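Changes to household glass and bottle collections in Grudmont

Residents of Grudmont and the neighbouring villages of Pratska and Strobel will receive a revised glass collection service from 2nd December. The new arrangements follow the review of household collections that was opened in July, and they replace the interim timetable under which glass has been collected together with tins and cartons. The purpose of this item is to set out what will change, what will remain as it is, and what households are asked to do before the first collection under the new timetable.

During the review the Collections Office received 581 written responses. The greater part came from households in Grudmont itself, although the response from Pratska was high for a village of its size. Many respondents told us that the present arrangement is difficult to follow, particularly in weeks when a public holiday moves the collection forward. Others raised the noise of early rounds in the older streets near the market, where the houses stand close to the road. A smaller number asked for the service to be left alone. All responses were read, and a summary may be consulted at the enquiry desk during normal opening hours.

Under the new timetable, glass will be collected on its own, every third week. Tins, cartons and paper will continue to be collected each fortnight and the containers for them do not change. No round will begin before seven in the morning in any part of the district, and in the streets around Grudmont market it will not begin before eight.

Each household will be supplied with one open crate for glass. Larger households, meaning those of six or more persons, may ask for a second crate without charge. Crates are being delivered street by street and most addresses will have theirs well before the service begins. Any household that has not received one by the end of the first collection week should contact the office; glass left out in a sturdy cardboard box will be accepted until a crate has been supplied. Plastic sacks cannot be accepted for glass in any circumstances, as they tear when lifted and have caused injuries to crews.

Bottles and jars should be emptied and given a quick rinse. Labels may be left on. Metal lids and caps should be taken off and placed with the tins, while corks belong in the general waste. Bottles should be placed in the crate upright where possible and should not be stacked above the rim. Colours need not be separated, as sorting is carried out at the Stostivia depot. 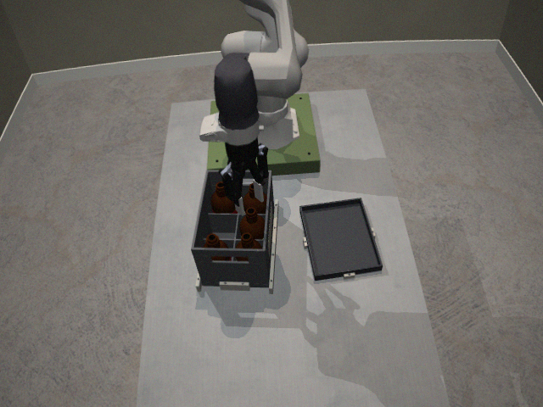

Computer-rendered view: bottles in an open crate, with a robot arm above.

The following items are not accepted in the glass crate: drinking glasses, oven dishes, window glass, mirrors, light bulbs and pottery. These melt at different temperatures from bottle glass, and a small quantity is enough to spoil a full load. Drinking glasses and oven dishes should be wrapped in newspaper and placed in the general waste. Window glass and mirrors may be taken to the Stostivia depot, where there is a separate bay for them to the left of the weighbridge. Bulbs may be left in the collection boxes at the library in Grudmont and at the post office in Strobel.

Returnable bottles

A number of respondents asked whether bottles carrying a deposit may be placed in the crate. They may, but the deposit cannot then be paid to the household. Residents who wish to recover the deposit should continue to return such bottles to the shop. Shops taking part in the return arrangement display a green notice near the entrance, and a list of them is printed on the back of the new collection calendar. The list was correct when the calendar went to press. Two shops in Pratska had asked to join but had not completed their forms by that date, and residents may wish to enquire at the counter.

Preserving jars with rubber seals have also given rise to questions. The jar and the glass lid are accepted. The rubber ring and the wire clasp should be removed first. Jars in good condition are welcomed by the Strobel exchange table, held in the parish hall on the first Saturday morning of the month, and we would encourage residents to consider this before putting them out for collection.

Shared bottle banks

The review also considered the shared bottle banks. There are at present 13 sites across the district. Ten of these will remain in their current positions. The other 3 — at the old bus turning in Pratska, behind the Grudmont swimming baths, and at the Strobel quarry gate — will be withdrawn once household collections have begun. These sites have been lightly used and have attracted dumped furniture and rubble, the removal of which has been a steady charge on the collections budget. Notices have been posted at each site giving the nearest alternative.

At the remaining sites residents are asked not to deposit glass between nine in the evening and eight in the morning. This has long been the rule but the signs had faded at several locations and have now been replaced. Boxes and bags used to carry bottles to the bank should be taken home again. Where a bank is full, please use another site or return on another day, and do not leave bottles on the ground beside it. The office should be told of any full bank so that an additional emptying can be arranged.

Assisted collections

Residents who are unable to carry a crate to the kerb may apply for an assisted collection, under which the crew will fetch the crate from an agreed place on the property and return it after emptying. Those already receiving an assisted collection for other materials need not apply again; the arrangement will be extended to glass automatically. New applications are normally decided within 6 working days. Temporary assistance is also available, for instance after an operation, and may be requested by telephone.

Flats and shared entrances

Buildings with a shared bin store will not be issued with individual crates. Wheeled containers for glass will be placed in the store, and the managing agent or owner will be informed of the delivery date. Where there is no space for a further container, an officer will visit to agree another arrangement. Residents of the upper Grudmont terraces, where steps prevent the use of wheeled containers, will receive crates in the ordinary way and should leave them at the foot of the steps by the street lamp.

Winter collections

Crews will make every effort to keep to the timetable in snow and ice. If a street cannot be reached, crates should be left out for one further day and then taken in. Glass that has been missed will be collected on the next round, and additional glass in a cardboard box beside the crate will be accepted on that occasion. Announcements concerning delayed rounds will be placed on the notice boards in Grudmont, Pratska and Strobel by ten in the morning.

The new calendar is being delivered with the crates. Further copies, including a large-print version, may be obtained from the enquiry desk, the library, and the Stostivia depot. Households on the boundary between the Strobel and Pratska rounds should check the street index carefully, as several lanes have moved from one round to the other. Mill Lane is divided, with even numbers on the Strobel round and odd numbers on the Pratska round.

Enquiries about this item should be addressed to the Collections Office, Grudmont, marked "Glass service".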